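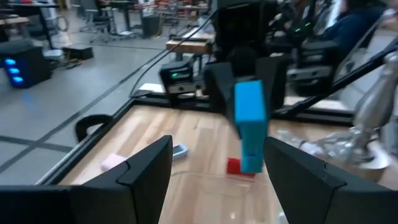 Most dogs lose a lot of hair in spring. If you have a dog at home, you may have found it on the couch, on your socks and even in your cereal. To see why, it helps to know that many dogs wear two coats at once. Look at the blocks: the tall blue one is on top and the small red one is down low, near the table. A dog's hair is a bit like that. The long hairs on top are called guard hairs. Down below, close to the skin, are short, soft hairs called the undercoat.

May 2023
By Charito Navarro

Print this page | E-mail this page

What each coat does

Guard hairs are the ones you feel first when you pet a dog. They are stiff and a little oily, so rain and snow slide off them. They also help protect the skin from scratches and from strong sun.

The undercoat is thick and fluffy. It traps air, and trapped air is good at holding heat. Your winter jacket does the same job with its stuffing. Huskies and German shepherds have a heavy undercoat. Poodles have very little, and they drop much less hair.

How does a dog know it is spring?

A dog can't read a calendar. Its body goes mostly by daylight. When the days get longer, signals in the body tell the old winter hairs to let go. Temperature plays a part too. Many dogs shed again in fall, often starting in September, when the light summer coat makes room for a thicker one.

Dogs that live indoors with lamps on in the evening get mixed signals. Some of them shed a little all year long.

Does it hurt?

No. Each hair grows from a tiny pocket in the skin called a follicle. The hair grows, stops growing, rests, and then falls out. Your own hair does this too. You just don't do it all in one season.

My dog Kiani is a husky mix. In spring her undercoat comes out in clumps, and she looks patchy for around 4 weeks. Then she looks smooth again. The birds in our yard pick up some of the fluff for their nests.

How to help

Brush your dog outside if you can. Go in the direction the hair grows and be gentle on the belly and legs. Stop if your dog wants to stop. Ask a grown-up before using a metal rake or comb, because the teeth can scratch.

Don't shave a dog with two coats to keep it cool. The guard hairs help block the sun, and they may not grow back the same way.

Tell a grown-up if you see bare skin, red spots or lots of scratching. Those are not part of normal shedding, and a vet should take a look.

Words to know

Follicle: the small pocket in the skin where a hair grows.
Guard hair: a long, stiff hair in the top coat.
Undercoat: the short, soft hair next to the skin.

Related
Why Do Dogs Pant?
How Snowshoe Hares Change Color
What Puddles Do When They Dry Up
Ask Daranee Intarasuk: Can My Cat Get Spring Fever?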